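Reference > Sports > Racket sports > Officiating > Let (tennis)

Print this article | E-mail this article

Let (tennis)

In tennis, a let is a call that cancels a serve or a point and requires it to be played again. The score does not change when a let is called. The term covers two separate cases: the service let, in which a served ball touches the net and then lands in the correct service box, and the general let, in which play is stopped by some outside cause. The word comes from an older English sense of "let" meaning hindrance, which survives in the legal phrase "without let or hindrance."

Service let

A service let is called when the ball strikes the net, strap or band during the serve and is otherwise good. It is also called if the ball, after touching the net, strikes the receiver or anything the receiver wears or carries before it bounces. Only that serve is replayed. If the let occurs on a second serve, the server receives one more second serve, and the earlier fault stands. There is no limit on the number of consecutive service lets.

A ball that touches the net and lands outside the service box is a fault. A ball that touches a net post or singles stick on the serve is also a fault, wherever it lands afterward.

A let is also called if the ball is served before the receiver is ready. A receiver who attempts to return the serve is treated as having been ready and may not claim the let afterward. A receiver who has signaled that he or she is not ready may not claim a fault if the serve then misses.

General let

A general let is called when a player is hindered during a point by something outside that player's control. Common causes are a ball rolling in from another court, an object blown onto the playing surface, or a person entering the court. The whole point is replayed, and the server is given a first serve even if the point began on a second serve. Permanent fixtures, such as the back and side stops, the stands and the umpire's chair, are not grounds for a let.

In matches without an umpire, either player may call a let for outside interference, but the call must be made at once. A player who continues the rally and loses it has given up the claim. Club codes differ on how a ball falling from a player's own pocket should be handled. The usual practice is that the opponent may ask for a let on the first occasion, and that later occasions cost the offending player the point.

Detection

Net contact on the serve was for many years judged by an official seated at the net post with a hand on the cord. This post was gradually replaced by a sensor clipped to the net band, which reports vibration to the umpire by an audible tone. Sensitivity must be set before play. A high setting produces false signals from wind or from the server's grunt reaching the housing; a low setting misses light contact.

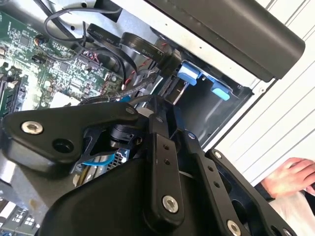
Sensors are switched on only for the serve and are muted once the ball is in play. The final decision remains with the umpire, who may overrule a signal that plainly did not match the flight of the ball. Where no sensor is fitted, the call is made by ear and by sight – in most club matches, by the players themselves.

No-let play

Under the no-let variation, a serve that touches the net and lands in the correct box is live and must be returned. The variation shortens matches slightly and removes disputes over faint contact. Critics hold that it rewards luck, as a ball that drops just over the net cannot usually be reached.

The Grisville winter league adopted no-let play in February for its doubles division. Valdemar Kirkegaard, the league referee, logged 402 service games in that division and reported nine points won directly by a serve that had clipped the net. Jirayu Nakpan, writing in the Urnmont club bulletin, argued that the sample was drawn from indoor courts alone and said little about play in wind. The Brinero league kept the standard rule.

In doubles under no-let play, either member of the receiving pair may return a serve that has touched the net in some codes. In others, only the designated receiver may do so. Organizers are advised to state which form applies on the entry sheet.

See also: Fault (tennis); Foot fault; Hindrance; Net cord

Last revised 29 September 2018

This site uses cookies to remember your reading preferences. By continuing to browse, you accept their use.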